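How do you get the musty smell out of towels?
Boyer Neighbors Help Board

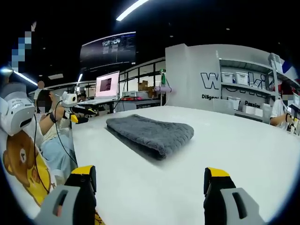 Page 6 of 71

Josué Moura
My gray bath towels smell fine folded, then turn sour the second they touch a damp face. I already tried extra detergent - made it worse, I think. Any ideas?

Agathe Lefèvre
Less soap! Run them hot with a cup of white vinegar, no softener, then again with baking soda. I did mine Thursday and wow (my husband even noticed).

Idris Ellis
Might be your washer. Mine had gunk under the door seal.

Romain Marty
Just buy new ones lol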